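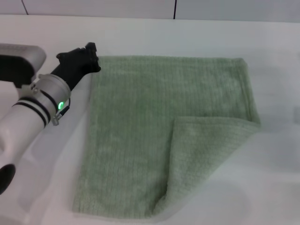 흰 작업대 위의 연두빛 도는 회녹색 수건과 로봇 팔. 수건 오른쪽 아래 모서리가 접혀 있다.

수건 접기 로봇 시연을 공개 행사에서 진행하는 방법

이 글은 Purnham 작업실 공개일에 수건 접기 시연을 맡을 사람을 위해 정리한 것이다. 지난 10월 행사에서 쓴 순서를 바탕으로 했고, 그때 고친 부분도 함께 적었다. 로봇 팔을 기본적으로 다룰 줄 안다고 보고 설치와 초기 설정은 생략한다. 그 내용은 Tokarz 설치 문서를 보면 된다.

1. 준비물

수건은 같은 색, 같은 크기로 여러 장을 준비한다. 작업대가 흰색이므로 흰 수건은 쓰지 않는다. 처음에는 흰 수건도 섞어서 썼는데 모서리 인식이 자주 틀려서 뺐다. 새 수건은 한 번 세탁해서 완전히 말린 뒤에 가져온다. 포장에서 바로 꺼낸 수건은 접힌 자국이 남아 있어 평평하게 깔리지 않는다.

그 밖에 필요한 것은 다음과 같다.

바닥에 붙일 노란 테이프 한 롤
비상 정지 버튼과 연장선
보풀 제거용 롤러
작업대를 닦을 마른 천
관람객용 안내지 200장

안내지는 Namdale에서 인쇄한다. 주문은 Grażyna Żak에게 부탁하고, 행사 일주일 전에는 넘겨야 한다.

2. 공간 배치

작업대는 벽 쪽에 붙이고 관람객은 앞쪽과 오른쪽에만 서게 한다. 로봇이 설치된 왼쪽은 비워 둔다. 테이프는 팔이 가장 멀리 뻗는 지점에서 한 걸음 더 나간 자리에 붙인다. 아이들은 테이프를 넘어오는 경우가 많으므로 앞쪽에는 낮은 의자를 한 줄 놓는다. 의자에 앉게 하면 뒤에 선 사람도 작업대가 보인다.

조명은 천장등만 켠다. 스탠드 조명을 옆에서 비추면 접힌 부분의 그림자가 진해져서 결과가 달라진다. 오후 3시쯤부터는 창으로 햇빛이 들어오니 블라인드를 미리 내려 둔다.

3. 시연 전 점검

문을 열기 한 시간 전에 시작한다.

먼저 작업대를 닦고 보풀을 뗀다. 다음으로 전원을 켜고 상태 화면에 오류가 없는지 본다. 손목 쪽 케이블이 팔 관절에 걸리지 않는지도 손으로 확인한다. 이 확인은 반드시 팔이 정지된 상태에서 한다.

비상 정지 버튼을 한 번 눌러 보고, 해제한 뒤 기준 위치로 돌려보낸다. 그다음 수건 없이 전체 동작을 한 번 돌린다. 문제가 없으면 수건을 깔고 두 번 연속으로 접게 한다. 두 번 중 한 번이라도 실패하면 카메라 보정을 다시 한다. 보정에는 약 24분이 걸린다.

4. 수건 놓기

수건은 긴 변이 앞뒤 방향이 되도록 놓는다. 손바닥으로 가운데에서 바깥쪽으로 쓸어 주름을 편다. 네 모서리가 모두 펴져 있어야 하고, 마감된 가장자리가 안으로 말려 들어가면 안 된다.

모서리가 접힌 상태에서 시작하는 순서도 있다. 사람이 모서리 하나를 안쪽으로 넘겨 두고 로봇이 그 상태에서 작업을 이어가는 것이다. 이때는 로봇에서 가장 먼 모서리를 고른다. 가까운 모서리를 접어 두면 그리퍼가 들어올 자리가 좁아진다. 접은 부분은 눌러서 납작하게 만들지 말고 그대로 둔다. 세게 누르면 두께 차이가 줄어 경계를 놓치는 일이 있었다.

5. 시연 진행

진행은 두 사람이 한다. 한 사람은 설명을 하고 다른 사람은 비상 정지 버튼 옆에 선다. 10월에는 Jinlong Su가 설명을 맡고 Weronika Pawłowska가 버튼을 맡았다. 점심 이후에는 서로 바꿨다.

시작 전에 관람객에게 테이프 안쪽으로 손을 뻗지 말라고 말한다. 그리퍼가 수건 위에서 잠시 멈추는 구간이 있는데, 이때 고장으로 오해하는 사람이 많다. 다음에 잡을 지점을 계산하는 중이라고 미리 알려 주면 된다. 멈춘 상태에서도 작업대에 손을 올리지 않는다.

한 번의 시연이 끝나면 팔이 기준 위치로 돌아갈 때까지 기다렸다가 수건을 치운다. 회차 사이에는 10분 정도 질문 시간을 둔다.

6. 실패했을 때

천을 두 겹으로 집은 경우: 정지시키고 수건을 다시 깐다. 같은 수건에서 반복되면 다른 수건으로 바꾼다.

아무것도 집지 못한 경우: 자동으로 다시 시도한다. 세 번째까지 실패하면 멈추고 높이 설정을 확인한다.

수건이 밀린 경우: 팔이 움직이는 동안 손으로 바로잡지 않는다. 그 회차는 그대로 끝내고 처음부터 다시 한다.

오류 코드 221이 뜬 경우: Useo 제어 프로그램을 종료하고 다시 실행한다. 계속 뜨면 Edmund Szczepańska에게 연락한다.

실패한 장면을 숨길 필요는 없다. 왜 잘못 집었는지 설명하면 관람객도 관심 있게 듣는다.

7. 자주 나오는 질문

빨래도 개느냐는 질문이 제일 많다. 현재 설정은 수건 전용이며 셔츠나 바지는 하지 못한다고 답한다. 사람보다 빠르냐고 물으면 느리다고 답하면 된다. 가격은 답하지 말고 안내지 뒷면의 연락처를 알려 준다.

8. 정리

마지막 회차가 끝나면 팔을 보관 자세로 두고 전원을 끈다. 수건은 세탁 바구니에 넣고 테이프는 당일에 떼어 낸다. 하루만 지나도 바닥에 끈적임이 남는다. 기록 파일은 행사 폴더로 옮기고, 실패한 회차에는 이유를 한 줄씩 적어 둔다.

다음 공개일은 토요일이며 담당은 Zoila Londoño이다. 순서를 바꾸고 싶으면 전날까지 내선 389번으로 연락한다.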